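# Prudus Hardwax Oil for Timber Tabletops

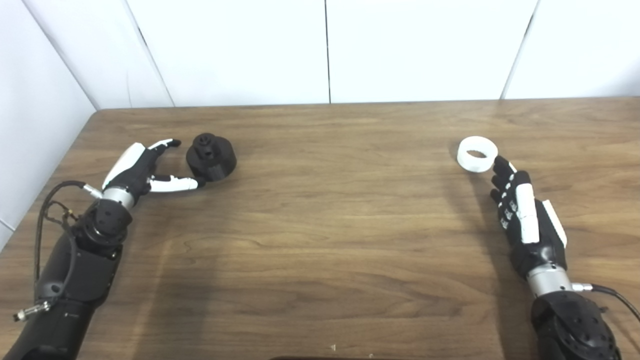

*Medium brown finish, with the grain lines still showing.*

We've been selling Prudus out of the Hetex shop for years now, and it's still the tin we reach for when someone comes in with a tired old dining table and a worried look. It's a hardwax oil, so it soaks into the timber and leaves a low sheen you'll want to run your hand over (everyone does, we can't help it either!). The colour comes in Natural, Honey and Medium Brown, and the brown is lovely on pale timber that has always looked a bit washed out next to the rest of the furniture.

Sand to 120 grit, vacuum well, then wipe on a thin coat with a lint-free cloth. Go thinner than you think you should. Leave it 12 hours before the second coat, keep hot mugs off for 7 days, and please don't fold your oily rags into the bin. Lay them flat outside to dry, as bunched-up rags can heat up and catch fire by themselves.

Leonardo Serra at the counter likes to buff between coats with a grey pad. Noémie Marchal reckons that's wasted effort on anything but a desk, and the two of them have been at it since before we moved shops, so do whichever you fancy.

**Tin size:** 930 mL
**Sheen:** satin
**Price:** $72
**Use:** indoor tables, desks, benches and shelves
**Not for:** decks, outdoor settings or floors

The Skoretti applicator pads are sold separately, and the Gentile soap is the one we'd use for weekly wiping once the oil has cured. If you're unsure about colour, pop in with an offcut and we'll put a dab on it for you while you have a look around.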